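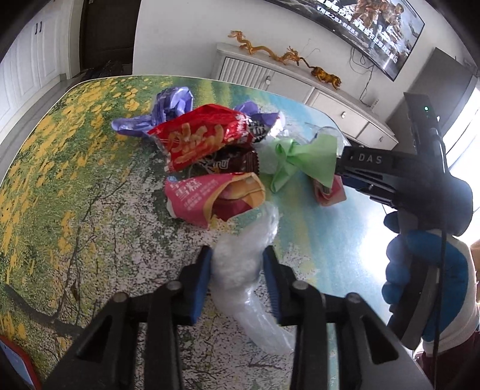

Snack Night Cleanup: Your Questions

Every time I post about our snack swaps I get the same questions, so I'm putting the answers in one place. Hope it helps!

Do you clear up as you go?
Nope. Wrappers go in a pile on the table and we deal with them at the end, when everyone's done swapping opinions (and crumbs).

Can crinkly wrappers go in the recycling?
Ours can't. Shiny foil-type ones, chocolate wrappers, chip bags, all of it goes in the trash where I live. Check with your town, the rules are all over the place!

What about clear plastic bags?
I keep the clean ones for leftovers. If a bag's greasy or ripped, out it goes.

Do you save any wrappers?
A few, yes. I love a pretty one, and anything with Chinese lettering gets set aside until Siu-fong Man has read it to me. My favorite so far says 雪糕, ice cream, in big white characters on pink. I wipe them flat and tape them into a notebook.

How do you protect the table?
A printed tablecloth, the busier the better. Mine has yellow flowers and pale blossoms all over it and it hides an amazing amount. Shake it outside before you wash it, or you'll be picking crumbs out of the machine.

How many snacks should I buy?
We had 20 last November and it was way too many. Start smaller than that.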